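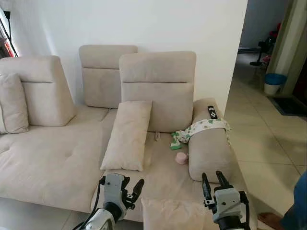
*Home end, left side.*

I've watched Plarnthorpe lose from every seat in my living room, so when I tell you the corner spot is cursed, I'm speaking from experience.

It was April, second leg, and we were two goals down to Huvard before I'd gotten the lid off the salsa. My brother-in-law was on the phone the whole time (he won't come over anymore, he says my place smells like relegation) and he kept telling me to move. So I moved. Middle seat. And we scored! I swear to you, my backside hadn't even settled and the ball was in the net.

Now, a reasonable person would've stayed put. But I got greedy — I figured if one move was worth a goal, then what was six moves worth? By the hour mark I'd been up and down that couch like a goalkeeper with a wasp in his shorts, and the commentator was yelling about "a spirited Plarnthorpe side," and I was yelling back that they were welcome.

The stadium holds just over 2000, and they said on the broadcast there were 747 of us in it that night. I should have been number 748. I had a ticket and everything, it was stuck to the fridge. But the last time I went in person we lost to a team whose striker was also their bus driver, and a few people in my row had asked me, pretty politely, to consider staying home.

Eighty-ninth minute, still 2-1, and we got a corner. I was standing by then. My brother-in-law was screaming, "Sit down, sit down!" and I was screaming, "Where?" and he yelled, "Anywhere!" So I threw myself flat, full length, face in the cushions, and I heard it before I saw it. The roar, I mean. You know how a small crowd can sound huge when it's your small crowd?

I lifted my head. Our center back was running toward the Savolainen sign with his shirt over his face, straight past the Savolainen sign, and into the Wultitz sign.

"Don't move," said the phone.

There was extra time to play, and then maybe penalties, and I really needed the bathroom. I put my face back in the cushions.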